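# Brendness Lampshades: Frequently Asked Questions

Last updated 27 May 2022

We receive many of the same letters, so we have collected the answers on this page. If you do not find your question, please write to us. We answer in English and we try to be quick.

## Ordering

**How do I measure my old shade?**

Please take three measurements: across the top, across the bottom, and along the slanted side. Do not measure the height straight down through the middle. This number is shorter than the side, and many shades come out too small from this mistake. Inches or centimeters are both fine, but please write which one.

**I have no old shade. Which size should I choose?**

Place the lamp where it will stand and sit down next to it. When you are sitting, you should not see the bulb. For a table lamp we like a shade that is wider than the base at its widest place, and a little shorter than the base. For a tall, thin base you can be more free.

**What is the largest shade you make?**

The drum shade goes up to 38 inches across. The cone shade stops at 37, because our cutting table is not wide enough for the curve.

**Can I send my own fabric?**

Yes, and we are glad to work with it. Cotton, linen and thin wool are all good. We cannot use velvet with a rubber back, and we cannot use fabric that stretches. Please iron it and roll it on a tube. When it arrives folded, the fold line can stay in the shade forever.

**What is Bridus?**

Bridus is the name of our own linen. It comes in nine colors. The color "oat" looks more yellow when the lamp is on, so please ask for a sample first if your walls are white or gray.

## Light and safety

**Which bulb can I use?**

Only LED, for all shades. We suggest a warm white bulb. In a bedroom 400 lumens is often enough, and in a reading corner you may want up to 1000. Keep a space of two fingers between the bulb and the fabric on every side.

**My shade is leaning. Is it broken?**

Usually it is not. Take off the small screw on top, turn the shade a half circle, and put the screw back. If it is still leaning, look at the harp, the metal part that holds the shade. It bends easily during moving, and you can straighten it slowly with your hands. Please unplug the lamp before you do this.

**Can I put a lining in gold or pink?**

You can. Gold lining makes the room very cozy, but less light comes through the side. Pink is softer and many customers choose it for a dressing table.

## Cleaning

**How do I remove the dust?**

Use a clean paint brush or a lint roller, from top to bottom. Do not use water on a glued shade. The pleated shades are sewn, and they can be wiped with a damp cloth if you are gentle.

**There is a brown spot on the inside.**

This is from heat, and it cannot be removed. Please change to a smaller bulb. We can cover the frame again for half the price of a new shade.

## Delivery and returns

**Who brings the package?**

Brelico delivers all our packages. The box is large and light, and the driver will not leave it outside when it rains. You may also pick up your order at our workroom on Chauhan Street, after you receive our message that it is ready.

**How long must I wait?**

Four weeks in most of the year. In November we have many orders for the holidays and it becomes six weeks.

**Can I return a shade?**

Standard shades, yes, if the plastic is still on. Shades made to your size or from your fabric cannot be returned. If we made the mistake, we will make it again without cost. Please keep the box until you have tried the shade on your lamp. 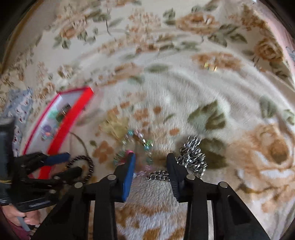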